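**Pendant within reach: rule or superstition?**

**posia_16:** House rule at Plistum: pendant stays beside the fixture plate, red button facing the operator.
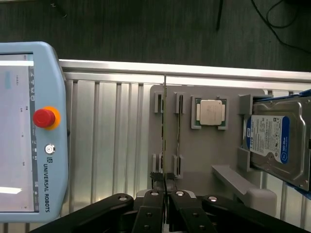 **flukitis:** Who gets to press it?

**posia_16:** Anyone in the room. You don't need a badge to stop an arm.

**slowjog:** Overkill. It's holding RAM — the RAM isn't filing a complaint.

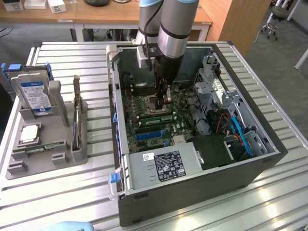
**posia_16:** Our written rule is hands out before the program resumes, 10 seconds minimum. I'd keep it for RAM too. With the gripper right over an empty CPU socket, that's exactly where people want to point at things.

**slowjog:** 5 seconds. Final offer.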